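About us

Stuludwood looks after bedrooms. We make up beds, change linen and mend bedding for holiday cottages, small guest houses and a fair few private homes, and we've been at it long enough to have strong feelings about duvet covers. If you've ever opened the door of a rented cottage after a long drive and wanted to climb straight under the covers with your shoes on, that feeling is the one we work for!

How we began

Nana Abugri started Stuludwood from the back room of her flat on Odoi Lane, with one washing machine, a borrowed ironing board and a list of 6 cottages whose owners lived too far away to change the beds themselves. She had spent years in hotel housekeeping before that and loved the work, but she missed having time to do it properly. A hotel floor is a race. A cottage with two bedrooms and a whole morning in front of you is a pleasure, or it is if you're the sort of person who likes a straight seam.

The list grew by word of mouth. Today we look after 46 properties between the coast road and the villages above Naller, and our linen store holds 200 duvet covers, all white. People do ask about the white. We like it because it washes hot, it goes with every wall and floor we've met so far, and a guest can see at a glance that it's clean.

What we do

On changeover mornings we strip the beds, air the mattresses with the windows open, check the toppers and protectors, and make everything up again from the bottom layer. Most of our cottages need to be ready by four in the afternoon. We leave the duvet until last. It has to be shaken out from the foot of the bed, drawn down at the corners and evened up on both sides, and then somebody walks round and gives the lower edge a small tug where it's riding up. That last tug makes more difference than any number of cushions (we're not really cushion people, though we'll arrange yours beautifully if you have them).

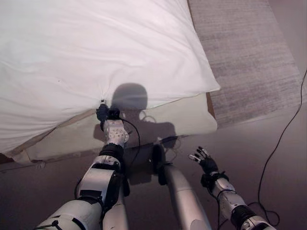
White cotton duvet over a cream layer, with a grey rug beside the bed.

We take the same care with what goes underneath. A good topper turns an ordinary mattress into a bed people write about in the visitors' book, and a tired one undoes everything on top of it. We turn ours every month, note any marks in the property's own little book, and tell the owner early when something is wearing out. We'd much sooner have a chat about a new topper in March than in the middle of the summer holidays.

Rugs and floors round the bed are part of the job too. We lift the rug, clean under it, and put it back square with the bed frame, as a crooked rug will make the neatest bed look slept in.

Mending and re-filling

Our mending table is at the Oltel Yard workshop, and it's the part of the business we get most excited about. Missing buttons, split piping, corner ties that have come adrift, covers with a tear near the hem - bring them in. A good cotton cover has years in it, and it's a shame to throw one out for the sake of ten minutes with a needle. We also wash and re-fill feather duvets at up to 70 degrees where the label allows, and we'll tell you plainly if yours is past saving.

You're welcome to watch, by the way. Quite a few customers come in to drop off a pillowcase and stay for a cup of tea.

Learning the bed

Everyone who joins us spends their first fortnight making beds alongside Nana. She teaches the folded corner, the burrito method for getting a cover on (it looks ridiculous and works a treat) and how to judge an even drop by eye from the doorway. After that they pair up with one of the team and get their own round, and most of us have kept the same cottages for years. You get fond of them. You know which window sticks, which bed has to be pulled out from the wall to reach the far corner, and which owner likes the spare blanket folded in thirds.

Twice a year we run an open morning for anyone who'd like to pick up the same tricks for home. It's free, there are biscuits, and the beds are there to be jumped on at the end.

Come and see us

The workshop at Oltel Yard is open from nine until three, with the linen store round the back. Ring the bell by the green door if the front is locked - we're probably folding something large and will be with you as soon as we've got a hand free.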